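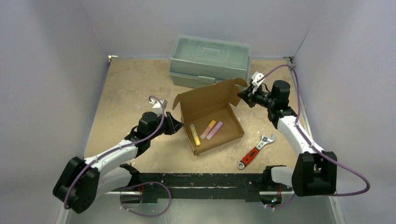
When do the new Davov parcel drop-off hours start? They start on 2/9/21 at all 31 Davov counters in the Srisuk district, including the four inside grocery stores.

Davov is extending its counter hours after a trial in July at the Noduden shopping centre. Under the new hours, counters will open at 7 a.m. and close at 9 p.m. on weekdays. Weekend hours stay as they are.

The change applies to drop-offs, pickups and returns. Customers who have a pickup card can use it at any counter in the district, whichever one is printed on the front. Parcels will be held for 35 days before they go back to the sender. The old limit was shorter for parcels sent from outside the district, and customers told us they found the two limits hard to follow.

Prices for standard parcels will not change. The colour-coded labels introduced last year remain valid, and customers with unused labels at home do not need to exchange them. Oversize items will still be accepted only at the Noduden counter and at the Daltodia depot, where there is a loading bay and short-term parking.

Davov is also changing how it handles used cartons. Customers can leave clean, flattened cardboard at any counter during opening hours. Cartons in good shape will be offered free to other customers, and the rest will be sent for recycling. Foam, bubble wrap and plastic bags are not part of the program. Cartons with food or oil stains cannot be taken.

Small businesses that send 90 or more parcels a month can ask for a set drop-off time at the Daltodia depot. Forms are available at the depot desk. Businesses already on the list keep their current times and do not have to apply again.

Work on the Noduden entrance will continue while the new hours come in. Please use the side door next to the pharmacy until the ramp is finished. The ramp at the Daltodia depot is open as usual.

Media and customer inquiries: Davov front office, Daltodia depot, weekdays during counter hours.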